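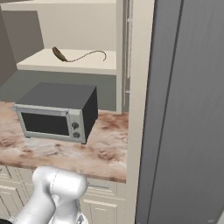

25/10/2021

I slept badly and was at the desk before seven. The heating had not started yet, so I wrote the first hour in my coat. Today was meant for chapter 4 of our guide, the one on stopping conditions, and I can say that half of it exists now.

The difficulty is always the same. I write a rule, it looks clear, and then Ravinder Grewal reads it and finds two meanings. This morning it was "The arm must not touch a fixed surface with force during a free movement." He asked what is a fixed surface. A cabinet door is fixed until somebody opens it. A tap is fixed, but it turns. I was a little angry for ten minutes and then I changed the sentence, for he was right. Now we have a list of surfaces in the annex, and each kitchen in the simulator must come with its own list, filled in before the first run and signed by the person who made the kitchen. Drelliven will complain about the signing. They complained in March about the naming of files also, and now they use our names everywhere.

We also agreed on the word "trial". Until now one team called a trial every attempt, and another team called a trial only the attempts where the arm left its home position. So when Arsenault wrote 300 trials in the last report and we wrote 800, we were perhaps not so far from each other, and still we spent a whole meeting comparing the two numbers as if they meant something. In the new text a trial begins when the command is sent. If the arm does not move, it is still a trial, and it is a failed one. I put this in chapter 2 and I put it again in the short version, in the same words, because people read only the short version.

Lunch was soup from the machine. I will not do it again. My sister telephoned while I ate it and I promised to come for the weekend, if the draft is finished.
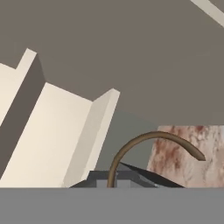

In the afternoon I worked on the rule for camera views, which I had been pushing in front of me for days. The old text says only that "the working area shall be visible". This is too weak. A reviewer must be able to judge from the views alone if the arm came too near to something, and a view can be perfectly sharp and still not answer the question. The brown tap was my test for the wording. Its curved spout is easy to follow against the wall and the marble, but a flat grey surface runs along the whole bottom and hides the lower part of the sink rim, so from such a view I would sign for the spout and I would not sign for the rim. My new sentence says that each object named in the task must be seen down to the place where it stands or is fixed, in at least one view, and that the reviewer writes down which view he used. Ravinder wants "he or she". I changed it to "the reviewer" everywhere, it reads heavy but correct.

Then we had the old discussion about whether a simulated kitchen needs safety rules at all. Somebody from Plesoren asked it again on the call, quite politely. Nothing breaks and no finger is under the arm. My answer was the usual one: a habit learned in the simulator goes with the software to the real machine, and the people who review it take their habits with them too. If we allow the arm to brush along a counter edge in the simulator and count it as success, we will one day be surprised by a scratched counter, or by worse. I think I said it too long. My English becomes slow when I am sure of something - I start to look for the best word and lose the thread.

Plesoren will accept the rule if contact is reported and not forbidden. I can live with it for the first edition. So: every contact outside the grasp is written in the log with the time and the surface, and the team must say in the report how many there were. Unitz has no opinion yet. Unitz never has an opinion before the last day.

Still open for tomorrow:
the definition of "near" (Ravinder wants a distance, I want a distance and a speed)
who keeps the annex up to date
the word "shall", which I use too much

I walked home by the canal. It was already dark and I had forgotten to buy bread again. Ate crackers with cheese, read ten pages of the old edition in bed to see if our new chapter fits behind it. It does not quite fit. The numbering is wrong from section 4 on, and I must ask who has the original file.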